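Plesbridge water tests to carry on through winter

Households on private wells near Plesbridge will be able to have their water tested free of charge until the end of February, after more people than expected signed up in September.

The scheme is run by the Buckley Trust, which had planned for 200 samples. It has received 434, most of them from farms and cottages on the north side of the river that have never been joined to the mains.
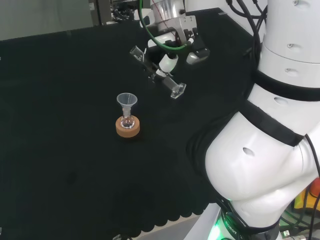 Malachy Horgan, who manages the scheme, said the trust had found enough money to keep going but would need to limit each household to one test. Anyone who has already had a result will not be offered a second unless the first showed a problem.

Nearly all the samples so far have met the standard for drinking water. The owners of those that did not have been written to and told to boil their water for now. The trust would not say how many letters had gone out.

The oldest well on the list, at Vetberg Farm, was dug in 1865 and still supplies the house and the dairy.

"We've drunk from it all our lives and never gave it a thought," said Paraschiva Mocanu, who farms there. "It came back with a bit of iron in it - nothing else."

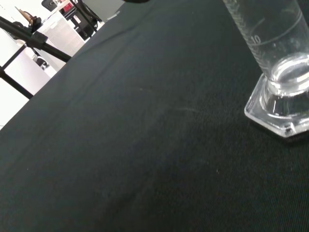

A glass graduated cylinder on a dark cloth.

Sample bottles can be picked up from Plesbridge library and must be returned within 2 days of being filled. The desk is open until 6pm on Wednesday.

Councillor Enda Keogh has asked the county to look again at the cost of bringing the mains to the north side.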